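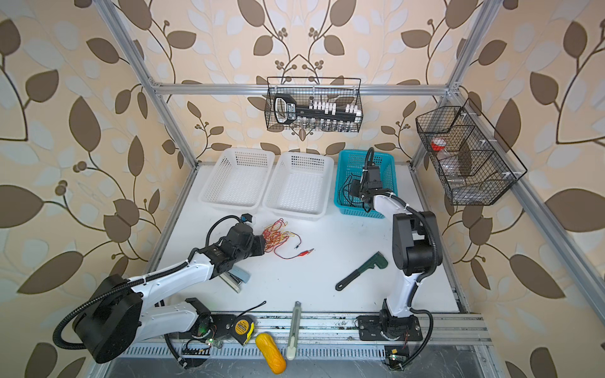 Wie lange bewahrt man Kabel auf, zu denen es kein Gerät mehr gibt? Bei mir ist nach einem Jahr Schluss, mit Ausnahme von Netzkabeln, die passen fast immer irgendwo.

17. April 2022

Im Februar habe ich angefangen, den Keller aufzuräumen. Die meisten Kisten standen dort seit dem Umzug und waren mit »Technik« beschriftet, was wenig hilft. In der ersten lagen Antennenkabel, zwei Modems und die Anleitung für einen Videorekorder, den ich um das Jahr 2000 verschenkt habe. Ich habe alles auf den Boden gekippt und nach Steckern sortiert. Nach Länge wäre vielleicht besser gewesen.

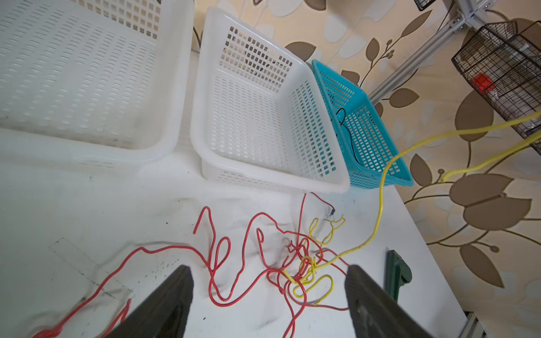 Die zweite Kiste war schlimmer, weil darin auch Schrauben, Dübel und eine ausgelaufene Batterie lagen. Die Batterie kam zur Sammelstelle, die Schrauben in alte Marmeladengläser. Für den Rest wollte ich ein Regal und habe das Grisero von Ostermann genommen, 70 cm breit. Der Aufbau dauerte einen Abend. Die Rückwand fehlte in der Lieferung, ich habe sie nicht reklamiert, an der Kellerwand braucht man sie nicht.

Verlängerungen wickle ich inzwischen in großen Schlaufen auf und binde sie mit Klettband zusammen. Um den Ellbogen gewickelt verdrehen sie sich, das habe ich jahrelang falsch gemacht. Klingeldraht und andere Reste ohne Stecker kommen auf ein Stück Pappe mit zwei Einschnitten. 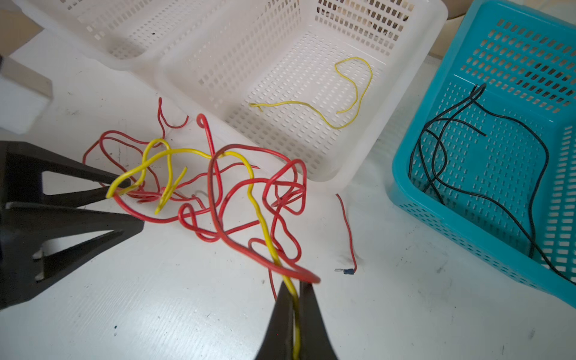 Roter und gelber Draht, ineinander verheddert.

Weggegeben habe ich am Ende drei Kisten, alles zum Wertstoffhof. Behalten habe ich ein altes Radio von Brastetti, das brummt, aber spielt. Die Steckerleisten muss ich noch durchsehen, eine hat einen Riss im Gehäuse und fliegt raus.

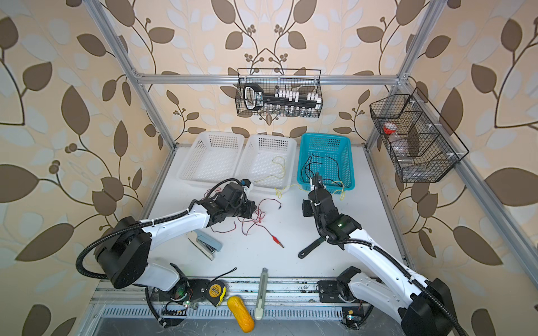

Eine Leserin schreibt mir dazu, ein Jahr sei ihr zu kurz, sie habe erst neulich ein Druckerkabel gebraucht, das sie kurz vorher entsorgt hatte. Sie klebt jetzt an jedes Kabel einen Zettel mit dem Namen des Geräts. Das probiere ich bei den Netzteilen aus, sobald ich wieder Kreppband habe.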